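Workplace Help > Shop floor > Change at work

My job is now babysitting a robot that does my old job. How do I handle this with my crew?

Posted by Leidy Espinoza, 16 Dec 2019

I run second shift in the parts prep area of a stamping shop. For years the job at the front of the line was simple to describe and dull to do: parts come in loose in totes, a person picks them out, turns them right side up and sets them in the fixture. We had two people per shift on it and rotated them so no one's wrist gave out.

In July the company put in a picking cell from an outfit called Skonex. It has an arm, a gripper with a camera on it, and a screen that says PICK FAILED in a font I now see when I close my eyes. Management told us that no one would lose their job, and to be fair no one has. What happened is that the two pickers became two "cell attendants," which pays exactly the same and comes with a lanyard.

My problem is the mood. The attendants stand there for long stretches with nothing to do, then the arm gets stuck on something and they have to clear it, restart it and type a reason code. There are 18 reason codes. None of them is "the part was under another part," so everybody uses code 2, "other." One of my best people told me she used to go home tired and now she goes home annoyed, and that she'd like tired back.

Also, the rate. The target on the board is 333 parts an hour because that is what the sales sheet said. We don't hit it. The old crew didn't either, but they were never asked to, and now the number sits up there in red all night as if the attendants were supposed to do something about it. They can't make the arm go faster. I have seen them try, verbally.

It does fine on thick parts. The trouble is thin flat stuff, plates and strips lying flat on the bottom of the tote, where a person would just slide a fingernail under the edge. 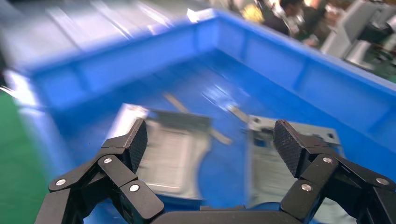

Lucero Paucar wrote underneath that flat parts on a flat floor are the hardest thing you can hand a two-finger gripper, and asked if anyone had tried a ribbed mat in the bottom of the tote. We have asked for one. It's on a list. The list is also on a list, I think.

So what I want to know from people who have been through this: how do you keep the job worth doing for the ones standing next to the machine? And how do I get the number off the board without looking like I'm against progress? I'm not against progress. I would just like it to learn to pick up a bracket.

Tincuța Ursu

We went through this at Sodenik with a packing cell, so I'll tell you what worked and what I would skip.

Start with the reason codes. Your people know more about why that arm fails than whoever wrote the list, and right now all of it is going into "other." I threw out our list and put a clipboard by the cell for 30 shifts. Plain words, whatever they wanted to write. Some of it was not suitable for a meeting, but most of it was very good. We got a new list out of it, and the attendants had written it, so they used it. Then I took the top complaint to the integrator with the pages in my hand. Integrators can argue with a supervisor's feeling all day long. They have a harder time with a month of handwriting.

Second, let them change things. On ours the attendants were locked out of every setting except start and stop, which tells a grown person all they need to know about what you think of them. Have the supplier train two per shift to teach a new part and move the approach points, with whatever safety sign-off your site needs. Clearing jams should stay under your normal lockout rules even when everyone is in a hurry. Especially then, because that's when somebody leans in.

Third, if they learn all that, it's a different job and should be on a different pay line. Ask for it in writing. I asked twice out loud and got two very warm conversations.

About the target: don't ask for it to come down. Ask for two numbers on the board, parts run and minutes the cell was waiting for help, split by part number. The red went away by itself at our place once the plant manager saw it was nearly all coming from the same few parts. Those went back to a hand bench for part of the shift, and people took turns on it. There was a waiting list for the bench. I have never seen anyone so happy to stand up and sort metal.

What I would skip: the naming contest. We had one. The winner was "Gary," there was already a Gary, and it was a long year for him.

Aiman Raju

just rotate them more

Serpil Kurtuluş

I'm writing from the other side of the fence, as one of the attendants. Tincuța's advice is good and I'd add a few things.

Don't fill the waiting time with sweeping. Our supervisor did that and it meant that every time the robot worked well, we got a broom. You can imagine how hard we rooted for the robot. Give them something that uses what they know, like first-piece checks or setting up the next job.

Watch who is alone. When we were picking by hand there were two of us across a tote and we talked the whole shift. After the cell came in they put one person at each end and the noise did the rest. I didn't miss picking at all, but I missed that. Ours got moved so the hand bench is next to the cell, and it helped more than the training did.

And tell them what's coming, even if it's bad. We heard about our second cell from the man who came to measure the floor.

Leidy Espinoza

Thank you, both of you. And Aiman. Clipboard goes up tonight, and I'm going to ask about moving the bench. Somebody has already written on the first page, and I can't bring it to the meeting.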